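Renting out the party table: a talk with Rosalba Gentile

Rosalba Gentile rents tableware and linens for parties out of a former bakery in Flolthorpe. Her company, Surnosa, keeps 639 folding chairs, enough plates for two large weddings, and a wall of napkins sorted by color. She started it after twelve years of setting up banquet rooms for a hotel.

Most of her calls come from people who have never hosted more than a dozen guests. "They ask for a price before they know how many people are coming," she said. "I tell them to call me back when they have a guest list. The price depends on the list."

A backyard party for 115 people is a normal weekend order in July. For that size she sends out plates, forks, knives, two glasses per guest, and a few spares of everything. Her partner in the business, Danica Dimitrov, packs the crates and writes the return sheet. Customers scrape the plates but don't wash them.

"People wash them anyway," Dimitrov said. "Then they stack them damp and the plates stick together. Just scrape them and put them back in the crate."

Napkins are where customers change their minds most. Gentile stocks 300 in white and 300 in dark green, and says other colors can be ordered with two weeks' notice. She will mix paper and cloth in one order. Cloth goes on the dinner tables and paper goes by the drinks and the cake.

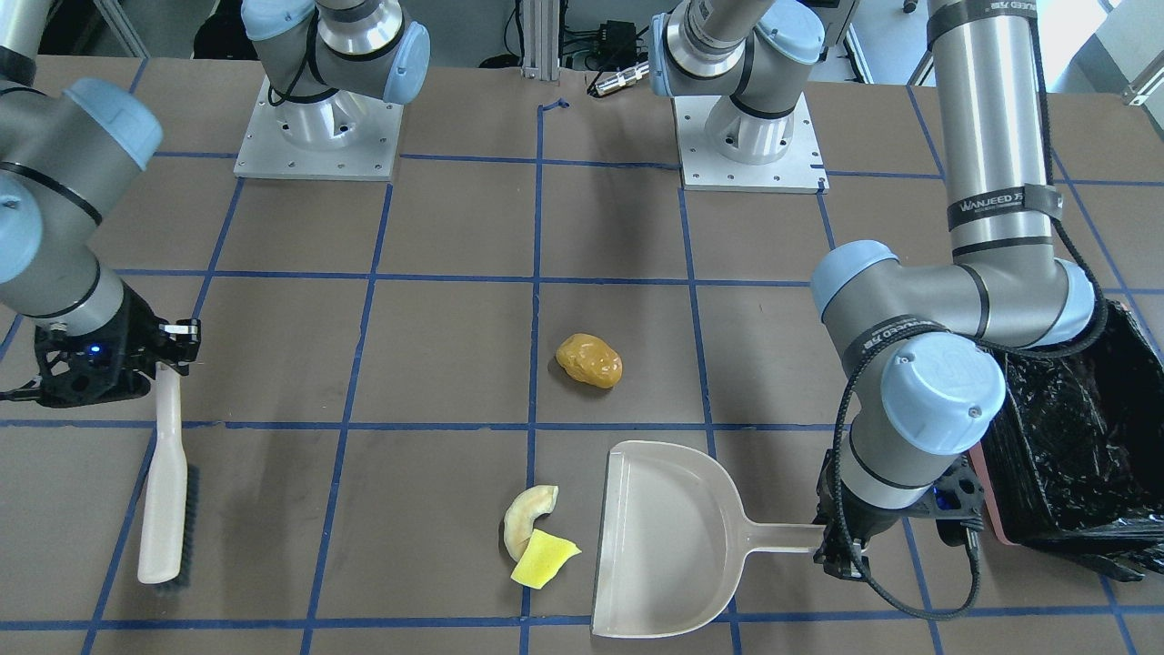
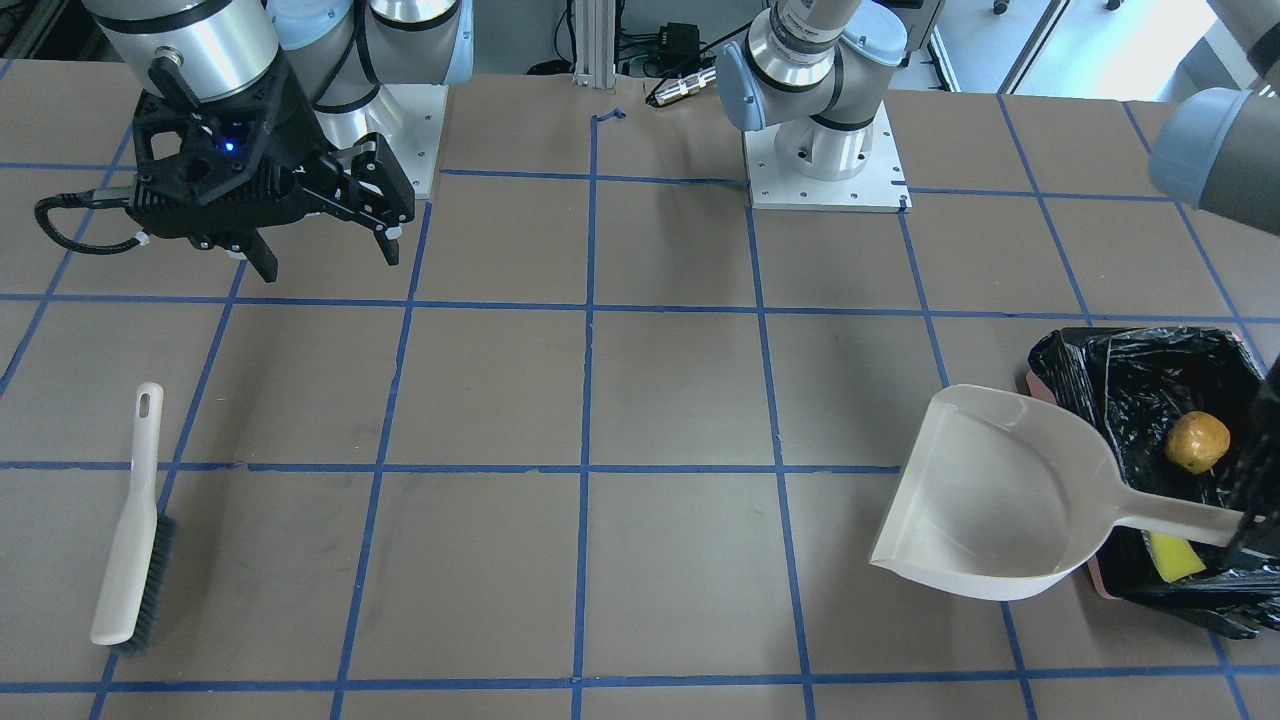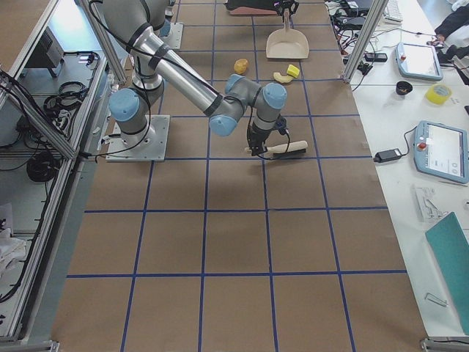
Does she think a host should rent glasses or buy plastic cups?

"For a sit-down dinner, rent the glasses. If there's a pool or a lot of small kids, buy the cups. I lose money saying that, but I don't want broken glass on somebody's patio."

She is less flexible about delivery. Orders go out between 8 and 11 in the morning, and someone over eighteen has to be there to check the crates. She stopped leaving orders on porches after a full set of dessert plates went missing.

One regular customer, Aicha Bouazza, has rented from Surnosa for three graduations and an anniversary. She said she now orders serving spoons first. "The first time I had six big dishes of food and two spoons," she said. "My sister drove home to get hers."

Gentile has added serving spoons to the order form since then, along with cake knives and ice tongs. Chafing dishes are next, if she can find shelf space for them. Dimitrov wants to move the chairs to a second unit across the road, and Gentile thinks the rent there is too high. They plan to decide after the summer orders are back in and counted.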